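# The Long Way Down in Fundoden

Most strategy games hand you a map and ask you to fill it in. Fundoden gives you a hole in the ground and a rope. You play as the foreman of a mining town called Warraich, and every building you put up has to be paid for with whatever your crews can drag out of the shaft below it.

The game comes from Predari, a studio of four people whose last release was a card game about shipping lanes. I liked that one more than most people did, and some of its habits carry over. Menus are small and quiet, numbers are shown up front, and the game rarely stops you from making a bad decision.

A full run lasts 20 levels. The first few are gentle. You dig for coal and clay, build bunkhouses, and learn how lifts work. Lifts are the heart of the thing. Each one moves people, ore and air, and it can only do one of those well at a time. By the fifth level I had three shafts going and was switching them over by hand every few minutes, which is tiring in the way that a good train set is tiring.

"We wanted the lift to be the thing you worry about," says Floarea Anghel, the studio's lead designer. "In early builds you worried about money, and everybody played it the same way. They saved up and bought the big drill. So we made the drill cheap and the trip home expensive."

That trip home is where Fundoden gets hard. Miners have to reach the surface before the end of a shift or they sleep underground, and a crew that sleeps underground works slower the next day. Do it twice and they start refusing jobs. I lost my first town this way, with plenty of silver in the stores and no one willing to go and get more.

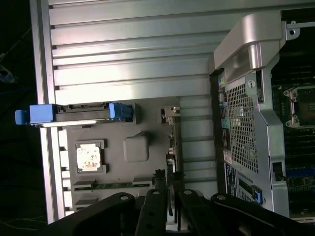

The simulation underneath all this is busier than it looks. Every miner has a route, a bunk, a preferred tool and up to 10 grudges, and all of it keeps ticking when you zoom out. On my older desktop the game held steady until the town got big, and after that, fast-forward dropped to something close to normal speed. Lowering the shadow quality did nothing. Turning off the smoke from the chimneys helped a little.

Parveen Naqvi wrote most of the code that moves the miners around. She says the slowdown comes from pathfinding, mainly when a tunnel collapses and the whole workforce has to find a new way out at once. A patch planned for November will spread that work over several seconds. "You'll see a few people stand still and think," she says. "I'm fine with that. People do stand still when a tunnel falls in."

The story is thin. There's a rival company, Zanex, which owns the next valley and sends you rude letters when you do well. You can trade with it, undercut it or ignore it. I traded, mostly for timber, and the letters got a bit more polite. Late in the run you can dig sideways into its mines, and this leads to the one set of scripted events in the game. They are fine. I would have swapped them for a better way to rename shafts.

Sound is better than it needs to be. Each depth has its own echo, and after a while I could tell which shaft I was looking at with my eyes on my coffee. The music is a slow accordion piece that drops out below the water line and comes back when a lift reaches the top.

A few things need work. The tutorial explains air flow once, in a box of text that can't be reopened. Bridges snap to the wrong side of a gap if the camera is tilted. Autosave runs at the end of every shift and keeps just one file, so a bad night can't be undone unless you've been saving on your own. Anghel says more save slots are on the list, and that she lost a town of her own to the same problem.

I have started over four times now. My current Warraich has two shafts, a bakery and a very long ladder, and the crews are all home by dark.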